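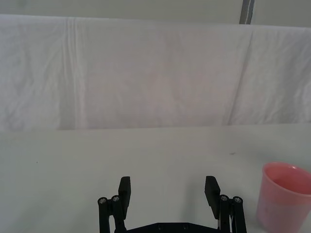

Figure 1. Tabletop in pale grey.

Lighting for Interiors
Unit 9: Light, surfaces and the work plane
Lecturer: Kartini Kusuma
Trulham College, revised May 2023

Read these notes before the tutorial. They replace the January version, which had an error in the section on maintenance.

Quantities

Luminous flux is the total light given out by a source, measured in lumens. Illuminance is the light arriving at a surface, measured in lux. One lux is one lumen per square metre. Luminance is the light leaving a surface in a given direction, and it is the closest of the three to what the eye responds to as brightness.

Students often mix up the last two. Two surfaces side by side can receive the same illuminance and have very different luminances. A sheet of white paper and a dark blotter under one desk lamp are the usual example. A light meter held face up on either will give the same reading.

A short calculation. A single luminaire gives out 2,000 lumens and the floor area of the room is 8 square metres. If every lumen reached the floor, the average illuminance would be 250 lux. In practice a share is absorbed inside the fitting, another share by the walls and ceiling, and the result is lower. The proportion of lamp flux that arrives at the work plane is the utilisation factor. Manufacturers publish tables of it for different room shapes and surface colours.

The work plane

The work plane is the horizontal level at which the main task is done. In an office it is desk height. In a corridor it is taken as the floor. In a library you need a vertical plane as well, as the task is reading spines on shelves, and a scheme that performs well on the tables can leave the bottom shelves in gloom.

State the work plane at the top of every calculation. Marks were lost on this last year.

Reflectance

Reflectance is the fraction of arriving light that a surface sends back. A perfectly black surface would have a reflectance of zero and a perfectly white one a reflectance of one. Real finishes sit between the two. Paint suppliers list the same quantity as light reflectance value, on a percentage scale.

As a general rule the ceiling should be the lightest surface in the room, the walls somewhat darker and the floor darker again. Furniture is harder. A very dark desk makes a strong contrast with white paper, and the eye has to readjust each time it moves from one to the other. A very light desk can become a source of glare near a window. Mid to pale tones with a low sheen are the safe choice for general office and classroom work.

Colour on the wall also tints the light it sends back. In a small room with one strongly coloured wall, the opposite wall will pick up some of that colour.

Matte and gloss
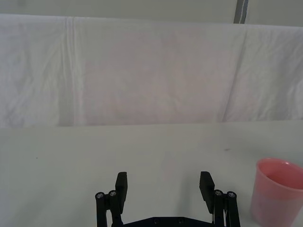
A matte surface scatters light in all directions, so its luminance is nearly the same wherever the viewer stands. A gloss surface sends much of the light off at the angle at which it arrived, and the viewer sees an image of the lamp or window in it. This is called a veiling reflection when it lies over the task and reduces the contrast of the print. Moving the lamp to the side of the reader usually fixes it. Turning up the lamp does not.

Direction matters too. Light that skims a surface at a low angle brings out texture, and small irregularities cast shadows of their own. Plasterers dread a wall washer mounted close to the wall for this reason. Light from many directions at once flattens texture. Galleries use the first for relief carving and the second for works behind glass, with some care over where the visitors stand.

Maintenance

Lamps lose output with age. Dust settles on fittings, and ceilings yellow. The maintenance factor allows for all of this and is always less than one. It must be applied once only. The January version of these notes applied it to the lamp flux and then again to the average illuminance, which gave too many fittings.

A cleaning interval has to be agreed with the client before a maintenance factor is chosen. Write the interval into the specification.

Case for the tutorial: the Jamari reading room

The Jamari building has a reading room on the north side of its ground floor. The consultants, Subramaniam and Partners, specified suspended fittings from Hiluteck at $699 each. Staff have since complained that the tables near the inner wall feel dull, although the meter readings at table height meet the specification.

Come prepared to discuss the following.

The inner wall was finished in a dark green. What effect would this have on the utilisation factor, and what effect on how readers judge the room?

The fittings send all of their light downward. What would change if part of it went to the ceiling?

The client would prefer to repaint than to buy more fittings. Set out what you would measure before giving advice, and at which plane.

Bring a calculator and the utilisation factor tables from Unit 8.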